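社区厨房口述食谱项目：中期进展报告

文／海老原阳斗（Haruto Ebihara）　九月
阅读 412　评论 8　分享 18

致Kondell基金会项目组：

按照资助协议，本报告应当说明“已完成的产出、未完成的产出、以及未完成的原因”。我先把第三项写完了，篇幅最长，后来删掉一半，剩下的散在各节里，请各位自行拾取。

项目的名字在申请书里叫“奥仓（Ogura）街区饮食记忆的采集、整理与再使用”，街坊们叫它“那个来问菜怎么做的”。后一个名字更准确，我们在门上贴的纸条现在也这么写。

一、采集

申请书承诺在本阶段结束时完成18份口述食谱。目前录完的正好是18份，这个数字请各位多看两眼，因为报告后面不会再有这么整齐的事情。

录音本身比预想顺利，难的是让录音停在菜上。我们设计过一份访谈提纲，从“这道菜您最早是在哪里吃到的”问起，依次问到食材、火候、变化和场合。用到第二位受访者时，提纲已经只剩下第一个问题有用。她从这个问题出发，讲了她婆婆、她婆婆的妹妹、一口被借走没有还回来的砂锅，以及借锅那家人后来搬到了哪里。砂锅的部分讲了四十分钟，腌萝卜的部分讲了三分钟，其中一分钟是“就那么腌”。

我们曾考虑把砂锅剪掉，最后留下来了。整理稿发回去请她核对，她把腌萝卜那段划掉重写，又在砂锅那段旁边加了半页。现在这份食谱的标题叫《腌萝卜（附砂锅）》，她很满意。

受访者对分量的态度，也值得单独向各位汇报。申请书第四页写着，每份食谱将“统一换算为公制单位，确保可复现性”。写这句话的人是我，当时我还没有见过任何一位受访者。录音里出现过的计量单位包括：一把、一小把、他那个手的一把、盖过手背、比上次少点、够了就行，还有“你看着它，它会告诉你”。最后这一句说的是面团。我们回去试做，看了很久，面团没有表态。

目前的处理办法是两栏并列，左边写原话，右边写我们试做时称出来的克数。两栏对不上的时候，以左边为准。这条规则是试做组吃过几次亏以后定的，比如那锅严格按克数做的咸鱼茄子，咸得大家当晚都在喝水。

二、试做

每份食谱整理成文以后要试做两遍：第一遍由项目组做，第二遍请受访者本人来尝。第二遍才是真正的验收，标准很高，表述很含蓄。我们逐渐学会了听懂几种评语。“不错不错”是不对。“你们年轻人口味淡”是忘了放盐。“挺好的，下次我来做”是请你离开灶台。只有一个人什么也没说，添了第二碗，那一份我们当场归档。

本阶段通过验收的有8份。其余的正在第二轮、第三轮之间徘徊，有一份炖牛筋已经到了第五轮，受访者的意见从“火大了”变成“火小了”，又变成“锅不对”。锅的问题我们暂时解决不了，她说的那种锅，生产它的厂已经不在了，她自己那口也在搬家时磕掉了耳朵。她答应十月把没有耳朵的那口带来。

试做还暴露了一个我们没有写进风险评估表的风险，就是试做组会胖。风险评估表里写的是“受访者流失”“数据安全”和“不可抗力”。建议下一版加上。

三、整理与存档

文字整理落后于计划，这是本报告里最需要向各位交代的一件事。

原因之一是方言。奥仓街区的老住户来自好几个地方，同一种菜有三个叫法，同一个叫法又指两种菜。我们为此做了一张对照表，起初是一页纸，现在贴满了里间的一面墙，站着看要仰头。其中有一个词至今没有查到写法，三位受访者都在用，念法一致，所指不同：一位说是芋头的茎，一位说是晒干的芋头茎，第三位说那两位都说错了，那是她姨妈的小名。我们在表里给它留了空格。

原因之二是软件。申请书里列了Tusance这套档案系统，选它是因为字段齐全。字段确实齐全，齐全到录入一份酱油蛋要填“文化层级”和“传承谱系”，两项都是必填，不填不能保存。负责录入的同事在“传承谱系”里写了“看隔壁学的”，系统接受了。我们后来统一了写法，凡是看隔壁学的都这么写，检索起来意外地好用，可以看出哪几家的厨房窗户是挨着的。

至于“文化层级”，下拉菜单里有“宫廷”“士大夫”“民间”“其他”。我们选“民间”。有一位受访者坚持要选“宫廷”，理由是她那道汤费的功夫配得上。经讨论，尊重受访者意见。若各位在数据库中看到一份宫廷冬瓜汤，这是原委。

原因之三是我低估了抄写的时间。一小时的录音要抄大半天，碰到两位老人同时说话的，要抄更久，碰到两位老人同时说话而且在吵架的，我们会先听一遍，听完再抄。

四、场地与设备

原定使用的活动室在六月漏水，修缮方案换了三版，目前屋顶不漏了，改为墙面返潮。我们在这期间借用过两处地方。一处是街尾的棋牌室，早上可以用，条件是十一点前收干净，而且不许做鱼。另一处是Renby书店的后院，条件宽松得多，书店的条件是做好了要给店里留一份，这条我们履行得很认真。

搬来搬去的直接后果是调料。每次转场都会少一瓶什么，又多出一瓶谁也不认得的东西。现在我们手上有一瓶没有标签的褐色液体，闻起来像醋，尝起来不像，没有人愿意尝第二口，也没有人愿意倒掉。

设备采购已按预算表执行完毕，收据另附。其中电子秤买了两台，第一台称不了三克以下的东西，而本街区的食谱里花椒通常就是三克以下。第二台很灵敏，灵敏到有人在旁边打喷嚏它也有读数。砧板追加了一次，起因是生熟分开的规矩执行得太彻底，又有人提出葱蒜也应当单独一块，理由是切过蒜的砧板再切水果，水果就没有人吃了。这个理由成立。

加热设备方面需要说明的是，受访者普遍不承认烤箱。有人把它叫“那个柜子”，有人拿它放碗。可是要论证食谱在没有明火的公寓里也能做，就绕不开它，所以每份试做记录都加了一行“无明火做法”，写不写得出来另说。烤芋饼写得出来，炒米粉写不出来，写到“请想象锅气”就停笔了。台面的整理也有了成文的规定，毛巾叠好，小家电靠一边，中间留出来揉面。规定是写给我自己的，其他人本来就这么做。
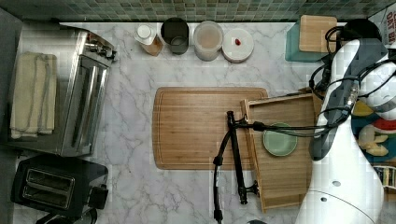

五、公共活动

本阶段按计划办了试吃会两场。第一场来的人比椅子多，第二场我们多借了椅子，来的人就少了，这件事我不打算分析。

第一场的主题是“家里的早饭”。我们准备了粥、咸菜和两种饼，外加一块展板，讲街区早餐的变迁，排版花了一个星期。现场观察下来，展板的主要作用是挡风。有个小朋友倒是从头读到尾，读完问我“变迁”是什么意思，我解释了，他说那不就是换了吗。展板第二版已经改成“早饭是怎么换的”。

第二场请了三位受访者当面演示，结果演示变成了辩论，焦点是韭菜盒子要不要放虾皮。主张放的一方有两位，不主张放的只有一位，声音却最大。观众后来也分了边。意见簿上关于虾皮的留言写满了四页，关于活动本身的留言有一条：“洗手间的灯坏了。”灯已经修好。

各位在上次来信中问到“参与者的获得感如何测量”。我们发过问卷，五个等级，从“非常不满意”到“非常满意”。回收的问卷多数在选项旁边另写了字，有的写“饼好吃”，有的写自家的电话号码，嘱咐我们要是缺葱可以打。我们把写了电话号码的归入“非常满意”，这个方法若不合规范，请指正。

六、经费

截至本报告，支出占总预算的比例与时间进度大体相当，明细见附表。有两处偏离，说明如下。

食材一项超支。超支的部分集中在牛筋，参见第二节。

交通一项节余。原因是受访者大多住在步行可达的范围内，而原定的外地走访推迟了，对方说冬天再来，现在没有什么好吃的。我们认为这个理由专业。

另有一笔小额支出不知道该放在哪一栏，是给一位受访者修收音机的钱。她只肯在听着戏的时候说话，收音机坏了以后，访谈中断了两周。我暂时把它记在“采集设备”名下，如果审计不同意，我可以自己出，修理铺的收据也夹在附件里了，字迹不太清楚，最后那个数字是七，看着像一。

七、下一阶段

剩余食谱的验收排在十月到十二月，炖牛筋单列，不设期限。

文字整理会添一位兼职，从本街区找，要求是听得懂、坐得住。目前有一位报名者，听得懂，第二项还在观察。

成书的事，出版方希望书名里有“味道”两个字，受访者们听说以后开了个小会，认为应该有“饭”字。双方都还没有让步。印数和开本可以先定下来，样章会在下次报告时一并寄上，样章选的是《腌萝卜（附砂锅）》。砂锅的部分出版方问过能不能缩短，我把这个问题转给了作者本人，她说她还没有讲完。

对基金会方面，我们有两项请求。一是将文字整理的交付时间顺延到明年春天，理由见第三节。二是希望项目组能有人来参加一次第二轮验收，时间在下午四点以后，空腹来。如果尝过以后说“不错不错”，我们会明白您的意思。

附件：支出明细；试做记录；方言对照表（墙面照片因反光未能拍全，改附手抄件）；修理铺收据一张。

评论 8　分享 18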